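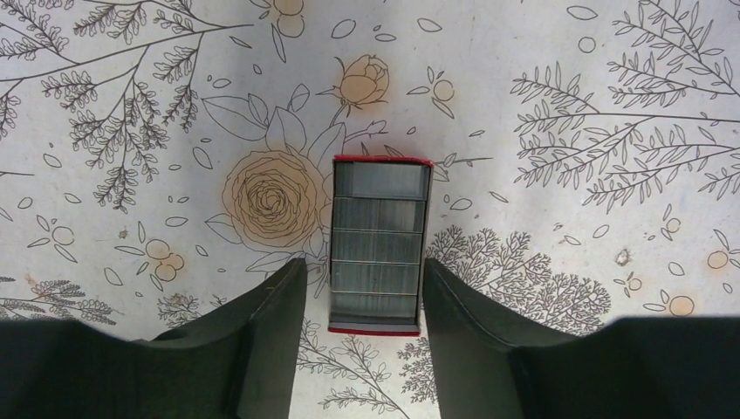 How to flush and refill a closed chilled water loop

A closed loop that has run for years on the same water will usually have some sludge in the low points and not much inhibitor left. The procedure below is for small and medium process chillers with a buffer tank, a duplex pump set and up to 20 connected machines. It assumes the chiller has already been isolated electrically and that production knows the loop will be down for a full shift.

Updated 10 January 2026 by Nelly Chambi

What you need

Cleaning agent suited to the metals in your loop
Corrosion inhibitor and, if the loop sees outdoor piping, glycol
Spare strainer baskets and gaskets
Hose long enough to reach the approved drain
Conductivity meter and pH strips
A refractometer if you use glycol

Before you start

Find out the system volume. The figure on the drawing is often wrong after a few years of added machines. Our loop at the Dinholm plant is listed at 3000 liters, and that is the number we dose against. If you have no figure at all, fit a water meter on the fill line and record the reading when you refill.

Take a sample from the return header before adding anything. Label it with the date and sampling point. Check with your site's environmental contact where the old water may go. Glycol mixtures must be collected in drums or a tanker and never sent to a storm drain.

Step 1. Clean with the pumps running

Add the cleaning agent through the dosing pot. Open every branch valve fully, including bypasses and machines that are normally off. Keep the water moving for as long as the product sheet says. Check the strainers every hour at first. If the pressure drop across a strainer climbs, switch to the standby pump and clean the basket.

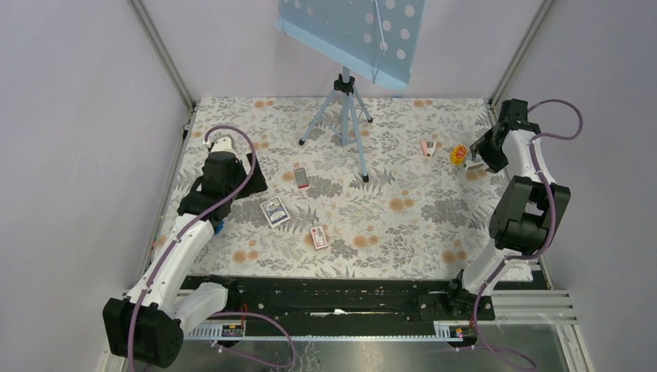

Step 2. Drain

Stop both pumps and lock them out. Open the high vents first, then the lowest drain. A loop drained with the vents shut can pull a vacuum and damage a thin-walled tank. Heat exchangers often hold water below their outlet connection, so open the drain plug on each one. Blow through long horizontal runs with low-pressure air if the pipe supplier allows it.

Step 3. Rinse

Fill with clean water, circulate for 20 minutes and drain again. Repeat until the conductivity of the rinse water is close to that of the supply. Two rinses are enough for most loops. The Bostard line took four, mainly on account of a dead leg behind the old extruder which has now been cut out and capped.

Step 4. Refill and dose

Fill slowly from the lowest point with the vents open. Close each vent when it runs without bubbles. Add inhibitor through the dosing pot with one pump running, at the rate given by the supplier for your volume. Premix glycol with water in a separate tank. Pouring it in neat leaves slugs of different strength moving through the loop, and the first readings mean very little.

Step 5. Bleed and restart

Run the pump for an hour with the chiller still off. Bleed the high points again, then top up to the normal static pressure. Check that the flow switch makes and holds before you enable the compressor. Bring machines back one at a time and watch the return temperature after each.

Step 6. Record

Write down final pH, conductivity, inhibitor level and glycol percentage. Take another sample after one week and compare. Emil Zürcher keeps the log for our sites, and the next round of samples is due in April.

Common problems

Pump is noisy after refill: air in the suction line, or a strainer that has picked up loosened scale.
Flow switch trips: a branch valve left shut, or the bypass set too low.
Inhibitor level falls within days: look for a leak and check whether the automatic fill is running.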